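Trivura Paired Gripper Kit: Common Questions

What is in the kit?
Two hand-held grippers, two marker cubes, padded fingers and a head camera mount. The kit costs $1,084. A spare set of fingers is 5 dollars.

Can both grippers work on one object?
Yes. Wear the head camera if you want both hands in view. 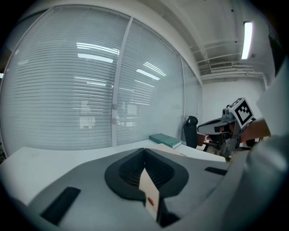
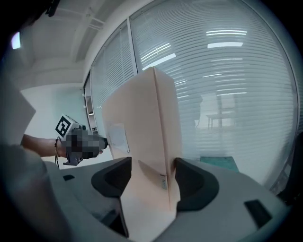
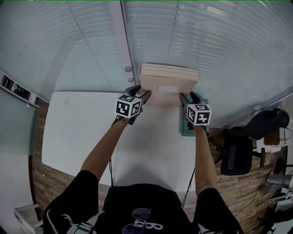
Cardboard box held between the two grippers in the last picture.

Raghda Chidiac writes that her team at Corkden recorded 377 takes in January and had to replace one set of finger pads. She would like the pads sold singly. At present they come only as a set.

Do I need a robot to start?
No. You can record first and buy an arm later.

How large a table do I need?
Any table you can reach across will do. Keep the marker cubes in the head camera's view.

How long can one recording run?
Up to 300 seconds. Longer tasks should be split.

Who handles repairs?
Write to Elias Hamdan at the Qaisi service desk. Include the serial number from the packing slip.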